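Wonstead retailer pulls "clinically proven" line from massager ads

Last updated: Tuesday, 4:15 pm

Ellel, the Wonstead adult wellness retailer, has dropped the words "clinically proven" from ads for its Jillen personal massager after 106 customers complained. It has not said the claim was wrong.

The company says the wording came from a survey of 800 buyers, of whom 739 called themselves "satisfied or very satisfied". That is a decent score. It is also a survey the seller wrote, sent out and counted, and no clinic seems to have been near it.

"We stand by our customers' feedback," said spokesperson Muchen Dai, who would not release the questions. Asked who chose the 800, she said it was "an internal matter".

Tianyou Dai, who runs a small rival shop and is no relation, said the label change fixed little. The box still promises "medical-grade" silicone – a phrase he says suppliers use as they please – and a motor that lasts five years. The warranty covers one.

Ellel is offering store credit to buyers who ask by the end of April. Cash refunds are not on the table.

We use cookies to improve your visit. Accept | Manage settings

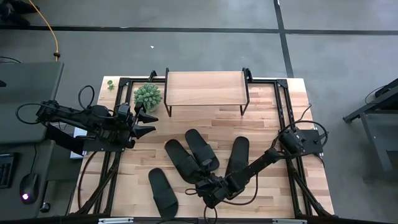
More from Wonstead business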